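The Book Is the Hard Part

By the time I got the grippers on my hands I had already embarrassed myself twice, once by walking into the wrong half of the building and once by asking Zlata Koval where the robot was.

"Which one?" she said, and then, more kindly, "Not in here. In here it's just us."

I had pictured something else, I admit. When Iltitham invited me to spend a day in Pilberg learning how to teach a robot, I imagined standing next to a big steel arm and tugging it around like a stubborn dog on a leash. I did get to do that later, in the afternoon, and it was great fun. But most of the teaching at Iltitham happens in a room that looks like any other office you've ever been bored in, with people tidying tables. They tidy, they untidy, they tidy again. They do it holding a gripper in each hand, so that the fingers touching the cup or the notebook are the kind of fingers a robot will have, and everything those fingers do gets recorded.

Zlata runs the sessions. She used to teach piano, and it shows. She has a way of watching your wrists that made me sit up straighter every time she walked past. My first job was a pen. Pick it up, put it down six inches away, do it again. I squeezed too hard and it shot out from between the fingers and across the floor.

"Keep that one," she called over to the desk where the recordings are sorted.

I asked why on earth you'd keep it. She told me they hang on to the fumbles and label them, and that a few of the best lessons in the whole collection started with somebody dropping something. I dropped a lot of things that day, so I chose to find this comforting.

The collection they're building is called Caron, and when I visited in February it held 2,551 demonstrations. That's one person doing one thing, start to finish, 2,551 times over, and most of those things are very small. Open a folder. Move a mug off a stack of paper. Close a book. The longest one I watched ran 92 seconds and involved a zipper, and I was holding my breath by the end of it.

So why do it by hand at all? I put this to Ihor Skoryk, who trains the models upstairs and drinks his coffee out of a measuring cup. Iltitham does use remote control for some jobs. There's a rig down the hall where you sit in front of a screen with two handles and the arms copy you, a beat behind. I tried it for half an hour. It's a bit like doing the dishes in ski gloves while looking at somebody else's sink! You can't feel what you're touching, so you slow way down, and you start making these careful, nervous little movements that Ihor can spot on a chart right away.

"The robot learns to be nervous too," he said. "It copies everything. If you hesitate before the cup, it hesitates before the cup forever."

With the grippers in your own hands you get some of the feel back. You push on a thing and it pushes on you. You still lose a lot (try turning a single page, I dare you) but your arms remember they're arms. New people at Iltitham start on the remote rig and the hand grippers in the same week, and Zlata says nearly all of them ask to stay with the grippers. The arms themselves live in the third room, and that's where I got my leash moment. You switch the arm to its soft mode, take hold of it near the wrist and walk it through the job. It weighs nothing and then, when you go too far, it weighs everything. I taught it to push a box to the back of a shelf. It took me 16 tries to get one that Ihor would accept, and he accepted it the way you accept a child's drawing.

Books, though. Everyone in that building has an opinion about books. A mug is a mug from one second to the next. A book changes shape while you're holding it. The cover lifts and the pages go their own way, and what was a nice flat block is suddenly a fan. One of your hands has to hold the thing steady while the other one does the work, and deciding which hand does which turns out to be a choice you've been making all your life without once thinking about it.
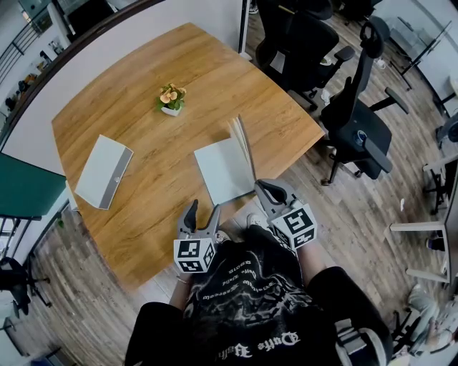

Working on the gray book with two hand-held grippers. The patterned cubes are markers mounted below the fingers.

Caron has 138 book demonstrations so far, and Ihor would like ten times that. He showed me what the robot had made of the first batch. It came in beautifully, got one finger under the cover, lifted, and then just stopped, cover in the air, like someone who has walked into the kitchen and forgotten why. After the next batch it got the cover over about half the time. He was so pleased telling me this that he spilled the measuring cup.

There's a second group in Brernden that will start recording later this year, with different tables and different light, and with left-handers, which Zlata has been asking for. Almost everyone in Pilberg is right-handed. The robot, as a result, is right-handed too, and gets flustered when a cup handle points the wrong way.

I'm left-handed. I mentioned this at four o'clock, with my coat already on, thinking it was a nice bit of small talk to leave on. Zlata took the coat off me, hung it back up and put the grippers in my hands. I closed books until six.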